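3.2 Rangement vertical de la vaisselle sur un plateau textile

Le corpus Grondolex réunit 147 configurations de table, relevées sur des plateaux recouverts d'une nappe imprimée. Nous traitons dans cette section le sous-ensemble Filura, soit 55 configurations comportant un porte-tasses à branches. Ce support impose une suspension retournée, qui libère la surface de pose mais rend l'extraction dépendante de l'ordre d'accrochage : un récipient peut se trouver accroché juste derrière et au-dessus d'un autre (figure 2).

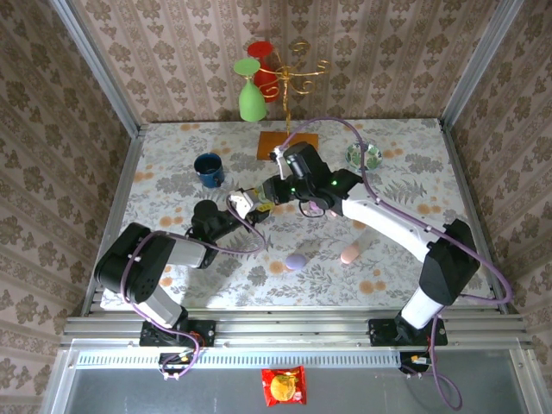
Figure 2. Porte-tasses métallique doré : récipients rouge et vert suspendus à l'envers, tasse bleu foncé posée à gauche.

Tous les récipients ne sont pas suspendus. La tasse bleu foncé, munie d'une anse orientée vers la droite, est laissée sur la nappe à côté du socle. Nous codons cette situation comme « rangement mixte » – catégorie absente de la grille de Peng, qui n'admet qu'un seul mode par support. Elle concerne environ 40 configurations du sous-ensemble.

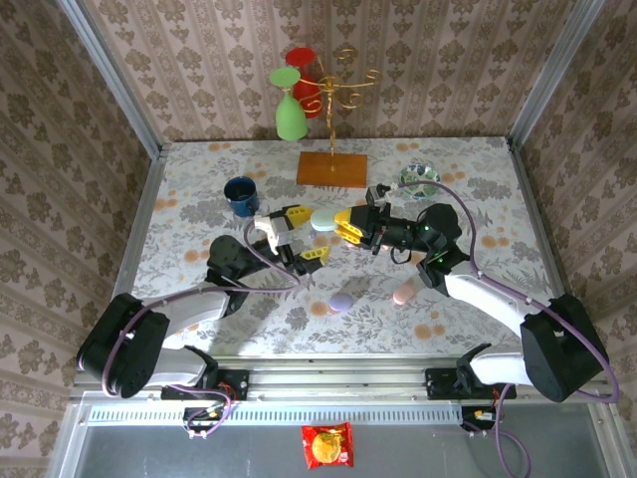 Le second facteur retenu est l'occupation de l'avant du plateau. Les petits objets arrondis, lavande ou rose, y sont codés séparément de la vaisselle, sans hypothèse sur leur usage. La distance au socle est mesurée depuis son arête avant, selon le protocole Grument. Le motif végétal de la nappe – feuilles et petites fleurs – n'est pas utilisé comme repère, le textile pouvant se déplacer entre deux relevés.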